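梨树苗

法尔哈德·法拉希跑埃劳到普莱克登的班车，单程五十公里，早晚各一趟。 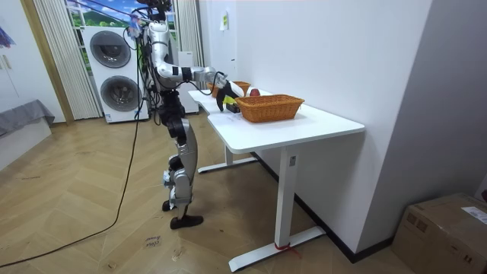 这条线他跑了二十二年。车换过几辆，路没怎么变，出埃劳先过铁路桥，再沿河走一段，翻过一道矮坡就是普莱克登。妻子去世以后，他把老房子让给女儿一家，自己搬到车站后面的一套房里。房子是女婿找的，浅色木地板铺成人字纹，墙刷得很白，屋里有一张长方形的白桌子。他嫌地板颜色太浅，从车场回来鞋底带着油泥，一踩一个印子，所以一进门就换鞋。下班以后他坐在桌边，把当天的行车单填完，夹进本子里，然后烧水。晚上他一般不开电视。

树苗是四月里的事。那天晚班车到埃劳，乘客下完了，他照例从车尾往前走，把座位挨个看一遍。倒数第二排靠窗的座位底下塞着一个长条的包裹，外面裹着麻布，用细绳捆了三道。他以为是钓竿，拿起来觉得湿，下头沉。解开一道绳子，里面是两棵树苗，根上带着土，土外头又包了一层旧报纸。

他把包裹拿到调度室。值夜班的姑娘正在吃饭，放下勺子，在登记本上写：二〇二四年四月二十三日，晚班，树苗两棵。写完她问是什么树。法尔哈德说看着像梨。她就在后面添了个“梨”字，又打了个问号。

“放哪儿呢？”她说。

失物柜是铁皮的，分成小格，放得下雨伞和帽子。树苗比柜子高出一截。他们把它斜靠在墙角，挨着拖把。姑娘说规定是放一个月，一个月没人领就处理掉。

“一个月早死了。”法尔哈德说。

“那也没有别的规定。”

他回家吃了饭，洗了碗，又走回车站。姑娘见他进来，没有问什么。他在登记本那一行后面签了名，写明“司机代管”，把两棵树苗扛走了。

他先放在浴室里，往报纸上浇水。第二天开早班车，他在每一站都留意上来的人。他记得前一天晚上那个座位坐的是谁，又不能肯定。坡下那一站上来过一个老太太，穿灰外套，手里拿着东西。再前一站上来过两个学生，还有一个背工具包的男人。二十二年里他认得很多人的脸，名字知道得很少。老太太他没有印象，应该不是常坐车的。

到了普莱克登，他有四十分钟空闲，平常都在马哈茂迪茶馆喝一杯茶。茶馆里有个玻璃柜台，卖糖和香烟，也替人收信、留话。老板把茶端过来，法尔哈德问他，这附近有没有人买梨树苗。

“买的人多了，”老板说，“这时候都在种。你要种？”

“车上捡的。”

老板说可以去普里特姆伍德苗圃问问，镇上的苗大半是那里出的。又说写张条子贴在他门上也行。法尔哈德要了一张纸，写：四月二十三日晚班车，拾到树苗。请找司机。他想了想，没写几棵，也没写是什么树。老板看了说，你这是怕人冒领。法尔哈德说，梨树苗也有人冒领的，有一年一顶草帽来了三个人领。

条子贴了四天，没有人来问。浴室里的树苗开始冒芽，很小，带一点红。他量了量报纸的湿度，其实就是用手捏一捏。女儿星期天带孩子过来，孩子要洗手，进了浴室大叫，说外公的浴缸里长树了。女儿站在门口看了一会儿。

“你得给它找个地方，”她说，“这么放着不行的。”

“是别人的。”

“别人的也得种下去。种下去再还给人家，不也一样？”

他说不一样，挪一次伤一次根。他年轻时在叔叔的果园干过三年活，这些事还记得。叔叔的果园后来卖了，盖了仓库，他去看过一回，只剩水渠边上一排杨树。

下一个轮休的日子，他坐同事的车去了普里特姆伍德苗圃。坐在自己那条线上当乘客，他不习惯，老是用右脚去踩。苗圃在坡下，进门是一条煤渣路，两边搭着棚。管事的是个女人，五十多岁，戴手套，正在给一排苹果苗挂牌子。他把事情讲了，从口袋里掏出一小截剪下来的枝条，用湿手帕包着。

女人把枝条凑近看，掐了一下皮。

“梨。嫁接过的，砧木是我们这里的做法。”她说，“卖给谁了我可说不上来，四月里天天卖。”

“是个老太太也说不定，穿灰外套。”

“穿灰外套的老太太。”女人重复了一遍，脱了一只手套，进屋翻账本。账本是硬皮的，字很密。她用指头顺着日期往下划，划到二十三日，停下来。那天一共卖出五笔，四笔是批给果园的，有车来拉。剩下一笔是两棵梨，现钱，没有记名字，旁边写着“河边”。

“河边是什么意思？”

“意思是她要种在河边。我跟她说河边不行，梨怕涝。她说是高处的河边。”女人想起来一些，“对，是个老太太。问了我好几遍要几年才结果。我说好的话三四年。她说那就行。”

“她没说住哪儿？”

“没有。她是坐班车来的，拿不了多，本来想要四棵。”

法尔哈德道了谢。临走时女人叫住他，给了他一小袋骨粉，说种的时候拌在土里，别挨着根。他要给钱，她没收，只说赶紧种，别再放在屋里了。

从那天起，他开车到沿河那一段就放慢一点。河边的高处并不多。铁路桥这头有一片，是采石场的旧地，全是碎石。中间有个缓坡，坡上四五户人家，公路从屋后过，没有设站，要坐车的人得走到前面的岔路口去等。他在岔路口停车的时候往坡上看，看得见屋顶和晾着的床单。

有个乘客总在岔路口上车，是奶站的会计，坐第一排。法尔哈德问她，坡上有没有一位穿灰外套的老太太。

“冬天都穿灰外套。”会计说，“你找谁？”

他说了树苗的事。会计听完，说那应该是最上头那家，姓什么她不清楚，丈夫以前看水闸。今年过年前后丈夫没了。老太太很少出门，買东西都是托人带。

法尔哈德没有再问。那天晚班车跑完，他在调度室把排班表看了一遍，跟人换了一天班。

他是早上去的。两棵树苗还用原来那块麻布包着，报纸换了新的，骨粉装在外套口袋里。他在岔路口下车，顺着土路往上走。路不陡，走到一半他还是歇了一次。最上头那家院门开着，院里有一口压水井，几只鸡，靠墙码着劈好的柴。他站在门外喊了两声。

老太太从屋后转出来，手里拿着一把铁锹。她先看见麻布包裹，再看见他。

“你是司机。”她说。

“您落在车上了。”

“我知道。我下车走到半路就知道了。”

他等她往下说，她没有说，伸手接过一棵，掂了掂，又看芽。她的手很稳。

“怎么没去车站找？”他问，“登记了的。”

“我想算了。”老太太说。她把那棵树苗靠在井台上，又说：“坑是他秋天挖的。他说开春种梨，挖了四个坑，后来就病了。我去买，只买了两棵，还忘在车上。我就想，那算了，把坑填上吧。今天正填着呢。”

法尔哈德跟着她绕到屋后。屋后是一块平地，再过去地势往下落，底下是河，水声不大。四个坑排成一行，两个已经填平，第三个填了一半，第四个还是原样，坑壁很直，底下积了些去年的叶子。挖坑的人是会挖的，表土和底土分开堆在两边，过了一个冬天也还看得出来。

“这两个没填完的正好。”他说。

他把外套脱了搭在篱笆上，从她手里接过铁锹，把第三个坑里的土又铲出来。老太太去提水。土是新填的，很松，没费多大力气。他铲到底，把骨粉撒下去一半，盖上一层表土，用脚轻轻踩了踩。然后他扶着树苗，让她填。她说她扶，让他填。他就填。

“嫁接的口子要露在外面。”他说。

“这个我知道。”

“朝哪边？”

“他说朝北。”

他们把接口转到朝北。填到一半浇一次水，等水渗下去再填。第二棵种得快一些。种完了，老太太从柴堆里抽了两根直的杆子，削尖了头，他拿石头砸进土里，又从麻布上撕下两条，把树苗松松地拴在杆子上。

老太太让他进屋坐。屋里有一股苹果干的味道，炉子上坐着壶。她给他倒茶，切了面包，拿出一碟咸奶酪。墙上挂着水闸管理所发的日历，还是前一年的。他吃了两片面包。她问他车票现在多少钱，他说了。她说她上次坐车还是丈夫住院的时候，隔一天去一回，都是晚班车回来，他大概没留意。

“没有，”他说，“那一阵子车上人多。”

“人是多。有一回没座，你让我坐你后头那个放东西的位子。”

他想了一会儿，没想起来。那个位子他让很多人坐过。

“他走了以后，管理所给了一笔钱，”老太太说，“一千四百二十块。我一直没动。买树花了一点，剩下的还在抽屉里。我不知道拿它干什么。”

法尔哈德说，放着也行。

“放着也行。”她说。

他要赶中午那趟过路车回去，就站起来。老太太把麻布洗都没洗，叠好，要他带走。他说那本来就是她的。她低头看了看，说哦，对，是我的，就放下了。她送他到院门口，鸡跟在后面。他走到土路拐弯的地方，回头看，她已经不在门口，屋后传来压水的声音。

回到埃劳，他先去调度室。还是那个姑娘。他翻到登记本那一行，在后面写“已归还”，签名。姑娘把本子转过去看。

“真找着了？”

“找着了。”

“是梨吗？”

“是梨。”

她拿笔把那个问号涂掉了。

晚上他刷浴缸，缸底有一圈泥印子，擦了三遍才干净。排水口里还卡着一小片报纸，他用镊子夹出来。

六月里雨水少。他每天两趟经过坡下，从驾驶座上看不见屋后那块地，只看得见屋顶和床单。有天早上岔路口上来的是老太太，换了件薄的外套，拎着一只空篮子。她交了钱，在放东西的位子上坐下。车开过矮坡，她说有一棵长了七片叶子，另一棵不大好，顶上那截枯了，下头倒是又冒出一个芽来。

“枯的那截剪掉，”法尔哈德说，“剪到有绿的地方。”

“剪了。”她说。

过了一会儿她又说，前面填上的那两个坑，她打算再挖开，今天去苗圃问一问，秋天的苗能不能先订下。法尔哈德说秋天种也行，落了叶以后种，比春天还稳当些。前面有人招手，他打了转向灯，把车靠到路边。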